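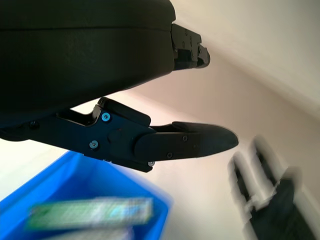 The Inditz Wool Underblanket, Queen

I've been selling bedding out of our shop in Gulham for a good while now and this is the one I get asked about most, usually in May when the first proper cold nights roll in and everybody suddenly remembers their toes. So I've put everything I know about it on one page!

It's a wool underblanket, so it goes on top of the mattress and under your fitted sheet. No wires, no controller, nothing to plug in. The wool side is 700 grams per square metre (the lighter ones you see in the big shops feel pretty thin next to it, in my opinion) and the back is plain cotton in a natural colour. There's a wide elastic skirt all the way round, and it'll stretch over a deep mattress without popping off at the corners at 3 in the morning.

Inditz make them at the old mill at Hamurness, which has been going since 1858. I love that place. It smells like lanolin and hot dust and the floor slopes so badly your pen rolls away.

What I like

It's warm without being sweaty. I've had mine on the bed for 8 winters and I leave it on through summer too, flipped cotton side up. It has flattened a bit where I sleep, but a good shake and an afternoon over the line brings most of the fluff back.

What I don't like

It sheds for the first few weeks. You'll find little bits of wool on your dark pyjamas, and your vacuum will have opinions. It's also heavy when wet, so if you've got a small washing machine, take it to the laundromat.

Washing

Cold wool cycle, wool wash only, no fabric softener. Dry it flat in the shade. Please don't put it in the dryer, I did that to my first one and ended up with something that would fit a cot.

Sizes and colours

Single, King Single, Double, Queen and King. Natural only. There was a grey called Lu for a couple of seasons and I still have two Doubles of it out the back, so send me a message if you'd like one.

Delivery

Free on orders over $1000, otherwise it's worked out at the checkout by postcode. Pick-up from the Gulham shop is always fine, just ring first so I can bring it down from upstairs.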